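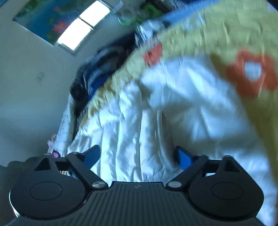 Open day at the Clarkora bedding rooms, Mudgway

I went to this one expecting a sales pitch, and for the first 19 minutes that is what I got. Velimir Softić gave the welcome talk and used the word "restorative" about pillowcases. He also said Clarkora could have a bed stripped, folded and bagged in 6 minutes. I have two kids and a linen closet that won't shut, so I wanted to see it.

The bedding on show was at least normal. A white sheet or duvet, properly rumpled, and over it a pale yellow blanket with orange flowers, the sort of thing my aunt kept on the spare bed. I had half expected hotel linen ironed flat. Creases like those take some work, and I'll give them credit for starting from a real mess.

The folding talk was weaker. We were told to fold everything in thirds, then told that thirds don't suit thick blankets, then shown a price list from Zallgate for storage bags in 11 sizes. I asked Krum Stojanovska which size takes a double duvet. She said it depends on the duvet.
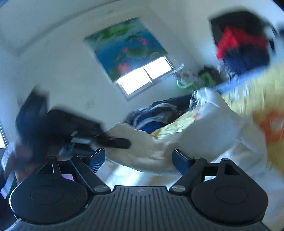

Bagging is where my doubts really set in. A big soft bag will swallow nearly anything, and that is the trouble with it. You push in one thing, then another, the top slumps, and by next March you are pulling the whole lot out to find a pillowcase. Softić's answer was labels. Mine at home fall off.

Drirlow had the table by the door – mothproof sachets, cedar blocks, a leaflet – and I bought nothing. The coffee was free and fairly good.

Would I go again? Maybe for the folding, if they cut the talk and let people try it on their own blankets. Parking is behind the building and the sign for it faces the wrong way, so go past the entrance and turn back.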